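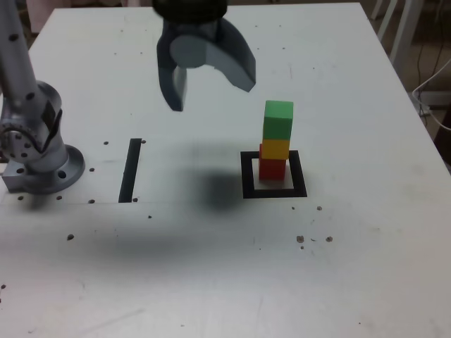

Red, yellow, green – a tower of three!

I have fallen completely in love with stacking cubes, and I'm a grown adult with a mortgage. It started in August, when my friend Orest Hrynyshyn cleared out a cupboard and handed me a bag of old toy blocks (mostly cubes, plus one sad triangle). I tipped them out that evening meaning to sort them for my nephew Udo and looked up an hour later with my tea gone cold.

So now I notice little towers everywhere, and I love this one. Red on the bottom, yellow in the middle, green on top, and all of it slightly askew! A perfectly straight stack looks as if it came out of a box that way. A bit of lean gives it some character, and those colors just sing against a white tabletop.

I'm also very taken with the black square marked on the table. The red cube sits toward the left rear of it, with lots of white left over at the front and right. I went straight home and made my own square on the kitchen table with black tape – ten minutes, tops – and it changes the whole game. You suddenly have a place to build, and you get weirdly fussy about it. Do you go dead center? Tuck it into a corner? I like mine off to one side now.

A few things I've picked up so far:

Turn each cube until you find the side it likes to sit on. Old ones are never quite even.

Let go slowly. My record is 9 cubes, and I lost the tenth by snatching my hand away.

Mix your colors. I tried an all-blue tower and it was strangely gloomy.

Udo is coming over on Saturday and says he can beat 9. We'll see about that! I've hidden the triangle, just in case – he puts it on top and calls it a roof, and then you can't build any higher.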